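Notes on the cup data, part two
13/07/2024

The first post covered the hardware, so I will skip most of that. This one is about what went wrong with the first set of demonstrations and the change that helped.

Quick recap for anyone who missed it. The project is called Szewczyk. The goal is a policy that can handle paper cups with two arms: pull one off a stack, pass it across, set it down. All the training data comes from people using hand-held grippers at a table, one in each hand, with a camera on each gripper. The recordings happen at our Sedport room. Training runs on the machines at Mirkico.

In June we trained on 2000 demonstrations. The single-arm parts were fine. The handoff was not. One gripper would hold the cup, the other would come in, and very often they would both keep holding, or the first one would let go too early. I spent a week blaming the network. I changed the image size, I changed the action horizon, I retrained twice. None of it moved the number much.

The problem was in the poses. Each gripper is tracked on its own, and when both are moving you get two paths that drift a little relative to each other. A few millimeters does not matter when you are picking up something big. It matters a lot when both sets of fingers are on the same thin paper wall. So we added a short step at the start of every session where both grippers close on one shared object and move together.

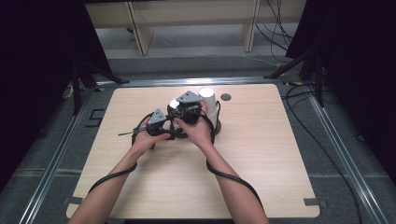

During that step the distance between the two grippers should stay constant. If it doesn't, you have measured your error, and you can solve for a correction and apply it to the whole session. The math is a plain least squares fit with a few lines of code around it. The version in our repo, under the name Dolten, also throws out a session when the leftover error is too high.

It threw out more than I expected. Of the original 2000 demonstrations we could only go back and fix the ones recorded close enough in time to a usable check. We dropped 359 right away and recorded new ones under the new routine. The full set is now 2979.

What the gripper sees

The second thing I want to write down is the starting view. Each demonstration begins with the fingers open and the table in view. In the old set people started wherever they liked, and a fair number of clips began with nothing useful on camera. The policy has no overhead view, so if neither gripper camera sees a cup, it has to guess which way to go. 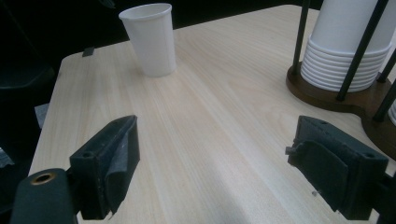
Open fingers, one cup standing on the table, the stack in its holder on the right.

We now ask people to begin with a cup in view from at least one gripper. It is a small rule and it took a while to become habit. I would rather have fewer strange starts than try to teach the model to search, at least for now.

We also stopped telling people how fast to go. The early instructions said to move slowly, and the result was a lot of long pauses. The policy copied the pauses very well. It would get near a cup and sit there.

The handoff itself

For the handoff we tried two styles. In one, both grippers hold the cup near the rim. In the other, one gripper takes it low on the body and the other takes it by the rim, with the cup lying on its side. The second style leaves more room for the fingers, and the cup seems to bend less. With the corrected poses, the second style is clearly better in our tests. With the old poses there was no difference I could measure, so I suspect the drift was hiding it.

I cut a separate set of 841 handoff clips to train on by themselves. That was mainly for debugging — it trains fast and I can tell by the end of the day whether a change broke something. I don't plan to use it as the final model.

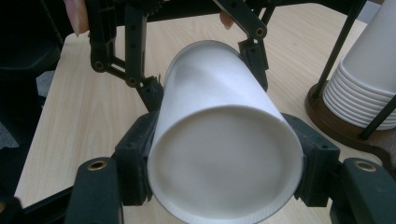 Still open

The release timing is better but not solved. The first gripper still lets go early now and then, and I think the width signal is too noisy for the policy to learn from it well. I am going to try smoothing it before I touch anything else.

I also haven't tested with a different size of cup. Everything so far uses the same kind, and I expect the policy has learned that size more than it has learned cups in general.

The finger pads wear out faster than I would like. I don't know yet how much pad wear shows up in the data. If somebody has measured this on their own grippers I would like to see the numbers.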